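"Die Tasse ist leicht, der Rest ist schwer"

Stamatia Politis arbeitet seit sechs Jahren daran, dass ein Roboter nach dem Essen aufräumt. Ich habe sie am Dienstag, 10. Dezember, in den Räumen von Kukmont besucht, einer kleinen Firma, die in einem früheren Möbellager sitzt. Sie hat mir zuerst Kaffee gegeben und danach gleich gesagt, dass ich keine Vorführung erwarten soll, bei der alles klappt.

"Wenn Leute mich fragen, ob Maschinen schon den Haushalt machen können, frage ich zurück: welchen Teil davon?", sagt sie. Staub saugen, das geht seit langer Zeit. Den Tisch abräumen, das geht manchmal. Eine Küche so hinterlassen, dass man nichts mehr nacharbeiten muss, das geht nach ihrer Meinung noch nicht.

Politis hat früher in der Kantine eines Krankenhauses gearbeitet, während des Studiums, an der Rückgabe für das Geschirr. Dort kamen die Tabletts auf einem Band, und man musste in kurzer Zeit entscheiden, was Abfall ist und was in den Korb für die Spülmaschine gehört. "Ich habe damals nicht gedacht, dass das eine schwierige Arbeit ist. Ich habe gedacht, das ist eine langweilige Arbeit. Heute weiß ich, dass es beides ist."

Was macht es so schwer? Sie nennt zuerst die Verpackungen. Ein Teller hat immer ungefähr dieselbe Form, aber ein zerknülltes Papier sieht jedes Mal anders aus. Es glänzt, es klebt am Rand, es liegt halb unter einem anderen. Der Greifer muss es nehmen, ohne den Teller mitzuziehen. 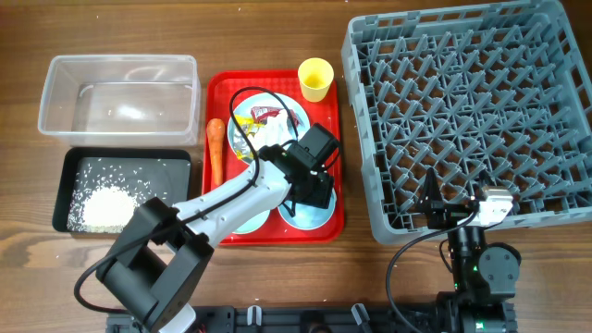 Dazu kommt die Frage, wohin die Dinge gehören. Ein Papier gehört in den Müll, das ist klar. "Aber eine Karotte? Wenn sie nicht angebissen ist, würde meine Mutter sie waschen und in den Kühlschrank legen", sagt Politis. Ihre Kollegin Anum Memon würde sie wegwerfen. Die beiden haben darüber einen ganzen Vormittag diskutiert und am Ende entschieden, dass der Benutzer es einstellen soll.

Memon ist bei Kukmont für die Auswertung der Versuche zuständig. Sie ist vorsichtiger als ihre Kollegin, wenn es um Zahlen geht. Für eine Runde mit gemischtem Geschirr braucht das System im Moment elf Minuten, ein Mensch wäre natürlich viel früher fertig. Von den letzten 20 Runden waren neun ohne Eingriff. "Ich sage das offen, weil andere Firmen gern nur die guten Runden zeigen", meint sie. "Eine Runde, bei der eine Schüssel auf den Boden fällt, ist für uns auch eine Information."

Ich wollte wissen, ob zwei Arme wirklich besser sind als einer. Politis überlegt ziemlich lange. Bei einer Tasse brauche man keinen zweiten, sagt sie dann, bei einem vollen Tablett schon. Das Problem sei die Abstimmung: Wenn beide Arme über demselben Platz arbeiten wollen, muss einer warten, und das Warten kostet viel Zeit.

Im Januar möchte Kukmont einen Versuch in der Kantine von Vonham beginnen, zunächst nur am Nachmittag, wenn wenig Betrieb ist. Die Leute an der Rückgabe sollen dabei bleiben und eingreifen dürfen. Ob sie Angst um ihre Stellen haben? Politis hat mit ihnen gesprochen. Die meisten hätten gefragt, ob die Maschine auch die Töpfe schrubben kann. Das kann sie nicht.

Zu Hause spült Politis übrigens mit der Hand. Ihre Wohnung hat keinen Platz für eine Spülmaschine, und für zwei Roboterarme erst recht nicht.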